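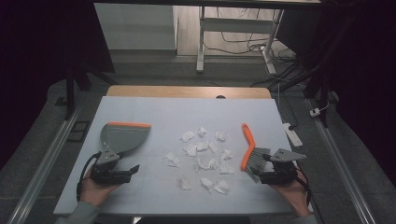
4.3 Clearing paper scraps from the work board

Use the dustpan and hand brush supplied with the Loneo table set. This procedure covers dry tissue and paper only. For liquids and powders, see section 4.6.

1. Place the board flat on the tabletop. Check that it does not rock.

2. Set the dustpan down on one side of the scraps with the rubber lip facing them. The lip must touch the board along its full width.

3. Hold the brush on the opposite side. Start with the pieces farthest from the pan.

4. Sweep toward the pan in short strokes. Keep the bristles low.

5. Lift flattened pieces at one edge with the tip of the brush before sweeping them.

6. Tilt the pan back 10 degrees and carry it level to the bin.

Note: Large wads can block the mouth of the pan. Empty it before sweeping in the smaller fragments.

Note: A worn lip lets fragments pass underneath. Order replacement part 206.

CAUTION: Do not press the pan down hard or drag it across the board. Grit under the lip will scratch the surface.

CAUTION: Do not wet the board before sweeping. Damp tissue sticks and tears.

Rev. 6, June 2026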